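The Case for the Shared Sofa 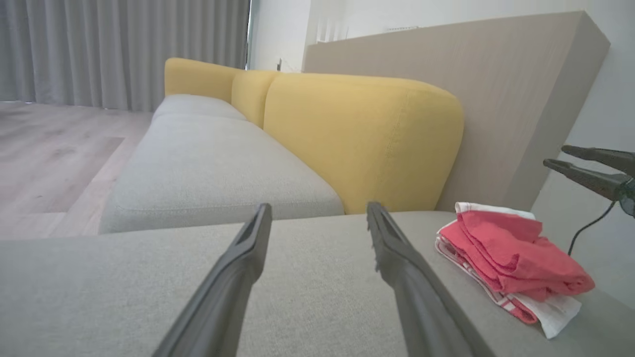 Towels left on a light grey seat, in front of the mustard-yellow back cushions.

The Welero residents' handbook gives 40 lines to the laundry room and 2 to the lounge. The lounge deserves better. Clean towels are carried as far as the sofa and set down there, one on top of another, and the seat is lost to everyone else for the evening.

Renato Rivera has argued in these pages that a sofa is the natural place to fold, being wide, soft and close to the door. The point is fair — few of our rooms have a table large enough. Yet folding is a task with an end, and storage is another matter. Pale upholstery also marks easily, and towels may not be fully dry when they are put down.

It is our view that the handbook should permit folding in the lounge and require that all linen be removed by nine in the evening. The revision due in May offers a suitable occasion.

Jocelyn Tolentino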